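## Plustent folding music stand

I play viola in an amateur orchestra, and for years I used a wire stand that drooped whenever a full score went on it. I bought the Plustent in October and have taken it to every rehearsal since, plus two concerts.

The desk is solid and holds a thick orchestral part without tipping. Height is set with a single collar on the stem, which grips well and goes high enough to play standing. The legs fold flat and the desk lifts off, so it all fits in the bag supplied. It takes me under a minute to put up.

The lip at the bottom is too shallow. My bound copy of the Aaltonen quartets slid off it twice during the slow movement, and I now use two clips. The rubber feet are also rather hard, and on the polished floor at Karkmont Hall the stand crept forward when I turned pages in a hurry.

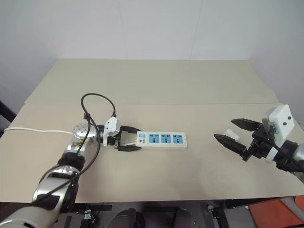
The clip-on lamp is sold separately. It runs from the mains or for 8 hours on a charge, and it lights both pages evenly. The Itura lamp I had before was brighter in the middle and left the outer staves dim.

I'd buy the stand again, though players who use heavy bound volumes should try the lip in a shop first. The bag's zip is stiff but has held up.

Rating: 4 out of 5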